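**To:** workshop-equipment list
**From:** Sofia Patrício, Equipment Planning, Bimia
**Subject:** Re: Second dismantling cell: budget lines and open questions

Dear colleagues,

Thank you for the replies received so far. I have quoted the message from the Drotard site in full, as several members have asked to see it alongside our response.

> Dear Sofia,
>
> We have read the draft request for the second cell and support it in principle. Before we sign our share we would like three matters to be settled.
>
> First, the draft allows 3,949 for the gripper and wrist camera together. Our purchasing office cannot approve a joint line where the two items may come from different suppliers. Please separate them.
>
> Second, the platform is listed simply as "table". If it is to be the same pattern as the present one, the request should say so, and should include the parts tray.
>
> Third, nothing is set aside for spare fingers. At our own site these have been the most frequent small order, and the delays have cost us more than the parts.
>
> We would also welcome a clearer account of which tasks the cell is meant to cover. Our management will ask.
>
> With regards,
> Equipment office, Drotard

I shall take the last point first, as the other answers depend on it.

The second cell is intended for work on desktop computer towers laid on their side with the panel removed. It would cover the handling of small parts at the processor socket, the memory slots and the expansion slots. Drives and power supplies are to remain with the bench staff for the coming budget year. The ribbed platform now in use is the pattern we propose to repeat, with the arm working from above and the tray beside the case.

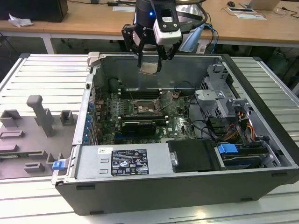 *Present cell: tower on the platform, gripper over the open case, parts tray to the left.*

On the request to separate the gripper from the camera, we agree. The revised draft will carry the gripper at 2,240 and the wrist camera at 1,709, which leaves the total of 3,949 unchanged. Vilela has confirmed that it will hold its price for the gripper if the order is placed before the end of February. We have no such undertaking for the camera, and members should treat that figure as open.

On the platform, the draft will now read "slotted aluminium platform, as existing, with moulded parts tray". Sites that handle smaller cases may wish to order a different tray. They should tell me before the draft is closed, as a later change would have to be met from the site's own funds.

On spare fingers, we propose a stock of 30, to be held centrally and charged to sites as drawn. Saleck has asked whether a slimmer finger could be ordered in the same lot. I would ask members to consider this with some care. The space around the socket and the memory slots is narrow, and the bracket, the screws and the slot latches all stand close to where the fingers must go. A slimmer finger may well be justified, but it would have to be tried on at least one board of each type before we commit money to it.

The same consideration applies to the camera. A view from the wrist is of most use when it takes in the board and the fingers together, and the printed labels beside the connectors should be legible without moving the arm away. Some of the larger labels on our present boards can be read in this way; the smallest cannot be read with confidence. I would therefore resist any proposal to save money by accepting a lower resolution.
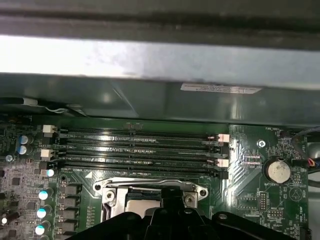
## Decisions requested

Members are asked to reply to the list on the following points.

1. Whether your site accepts the separate lines for gripper and camera as given above.
2. Whether you require the existing tray or another pattern.
3. Whether you support a trial of the slimmer finger, and which boards you could lend for it.
4. Whether your site can contribute to installation, for which we have reserved 3,000. This sum covers fitting and cabling only. It does not include training, which will be the subject of a separate request.

Sites that do not reply will be recorded as accepting the draft. If your finance office needs a signed copy of the supplier's offer, please write to me directly and not to the list, as the offer contains terms which Vilela has asked us to keep within purchasing offices.

One correction to my earlier circular: the maintenance contract was shown as beginning on delivery. It begins on acceptance, after the site has run its own checks. The cost is the same, but the renewal falls later and some of you will need to move it to the following year's plan.

Yours faithfully,

Sofia Patrício
Equipment Planning, Bimia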